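Notes for the second half of the machine applique unit. If you missed last week, the first half was fusible web and tracing, and you can borrow the sheets from the folder near the ironing boards. Bring your own scissors this time, please! I had three people sharing my good pair and I got very twitchy.

## Where we got to

Everyone should have a background square with at least one shape fused down. If your edges are lifting, press again from the back with a dry iron and let it cool flat before you touch it. I know it's tempting to peel up a corner and check. Don't. I do it every single time and I'm always sorry.

A few of you used the Hadanow web, which is the heavier one with the yellow paper. It holds beautifully but it gums up needles, so wipe yours down with a bit of rubbing alcohol partway through. The Kindton stuff is lighter and I like it better for anything you'll be sleeping under, though it won't forgive you if the iron's too cool.

## Choosing a stitch

We'll use two on the samples.

**Satin stitch** is the dense one that covers the raw edge completely. It looks crisp, it lasts forever, and it eats thread like you wouldn't believe. Start with a width of 3 and a length so short the fabric is only just creeping along. If it piles up into a lump, the length is too short, so nudge it up a hair and try again on scrap.

**Blanket stitch** is the one with the little legs. The straight part runs in the background fabric, right up against the shape, and the legs bite in over the edge. It's softer and more old-fashioned, and I think it's the one most of you will end up loving (I've been wrong about that before, the last group went satin-mad).

On the classroom machines satin is under the zigzag menu and blanket is number 158. If you've brought your own machine, look for the picture that's a line with teeth on one side. Some machines also have a mirrored version. You want the teeth pointing toward your shape, so if you stitch clockwise you may need the mirror, and if it's all looking inside out, try going the other way around before you blame the machine.

## Stabilizer

Yes, you need it. Tear-away is fine for cotton and that's what's in the bin. Cut it a good bit bigger than the shape on every side and pin it from the front, or use a dab of glue stick if pins drive you batty. Without it the satin stitch pulls everything into a tunnel and no amount of pressing will get it flat again.

When you tear it off, hold the stitches down with your thumb and pull the paper sideways, gently. Tweezers for the tiny bits inside curves.
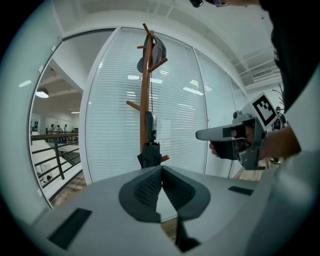

## Corners, curves and points

1. Outside corners: stitch right to the end, stop with the needle down on the **outside** of the shape, lift the foot, turn, carry on.
2. Inside corners: same idea but go a few stitches past the corner and stop with the needle down on the **inside**.
3. Outside curves: pivot with the needle in the background. Small turns, lots of them. If you see little wedge-shaped gaps you've pivoted on the wrong side.
4. Inside curves: pivot with the needle in the shape.
5. Points (leaves, stars, that cat's ears): narrow your stitch width as you come in, turn at the tip, widen again going out. It takes practice and your first one will look like a chewed pencil. Keep it anyway, it's nice to look back on.

Slow the speed slider right down for all of these. There's no prize for finishing early, and I can hear from across the room when somebody's got their foot to the floor.

## Thread and needles

I've put out two greens from the Cisneros range, 391 and 414. They look nearly the same on the spool and quite different once they're stitched, so do an inch of each on scrap before you pick. For satin use the 40 weight. For blanket, go finer if you want it to disappear, or go thicker and darker if you'd like that folk art outline.

Needles: 75/11 for most of this, 90/14 if you've layered shapes. Change it if you hear popping.

Loosen the top tension a touch for satin so the bobbin thread stays underneath. Write down what worked, on the actual sample, in pen. You'll thank yourself in September when we start the Nuscombe block and you've forgotten all of it.

## To bring next time

- your stitched sample, finished or not
- a fat quarter in a colour you'd never normally buy
- a fresh bobbin, wound — two if you're doing satin
- the sheet with your settings on it

Sheet last fixed up 03/08/2015. The old one had the inside and outside corners swapped, so if you've still got it, chuck it in the recycling.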